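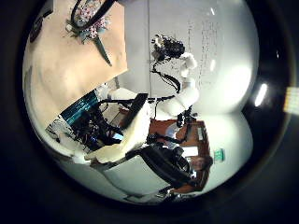
4. Preparing the Duvow air humidifier for first use

Before you fill the tank, choose a place where the humidifier can stand level and does not need to be moved every day. A table is better than the floor. Keep light objects away from the mist outlet, for example a small bouquet of pink and white flowers like the one on the beige tabletop, as the petals become spotted when mist falls on them. Leave 12 inches free on each side.

4.1 Filling the tank

1. Turn the unit off and pull out the plug.
2. Lift the tank straight up by the handle.
3. Turn the tank over and open the cap to the left.
4. Rinse the tank two times with cool water.
5. Fill up to the MAX line – not above it – and close the cap by hand.

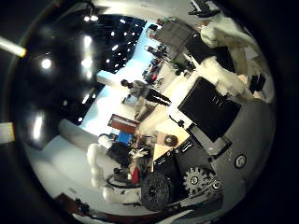
Gear with silver hub, next to a large black wheel with ridged rim.

CAUTION: Do not add oil, perfume or salt to the water. The warranty does not cover a tank damaged in this way.

4.2 Starting

1. Put the tank back on the base. Wait until the bubbles stop.
2. Press the power button and hold it for two seconds.
3. Set the humidity to 50 percent for the first night.
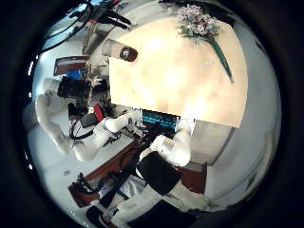 NOTE: The display needs about 10 minutes to show the correct value. During this time the number can jump up and down, and this is normal.

4.3 Weekly cleaning

1. Empty the tank and the base.
2. Wipe the inside with a soft cloth and white vinegar.

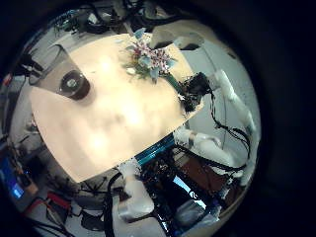 3. Rinse until the vinegar smell is gone.
4. Let all parts dry in open air before you close them.

If error E11 stays on after cleaning, please write to Noel Navarro at the Inbridge service desk and include the serial number from the bottom of the base.

Text revised 2025-12-26, M. A. Fajardo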